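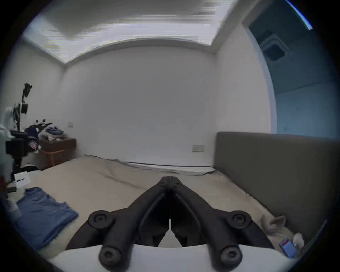 Where do folded clothes go when a bedroom is being tidied? On the bed until the room is done, then into the drawers.

Gulldale residents' house meeting
August 5, 2018
Chair: Cengiz Kahraman

1. Minutes from May accepted.

2. Bedrooms. Beds are to be cleared before linen is changed. Folded T-shirts go in the top drawer, phones on the bedside shelf, used tissues in the bin. Paper and pens go back to the desk. Soft toys stay with the bed they belong to.

3. Mattresses. Cengiz has a quote from Duman for 4 mattress protectors at $80 each. Colour to be grey or beige. Agreed to spend up to $300, so he will ask for a lower price.

4. Laundry roster. Carried over to next meeting.

Meeting closed.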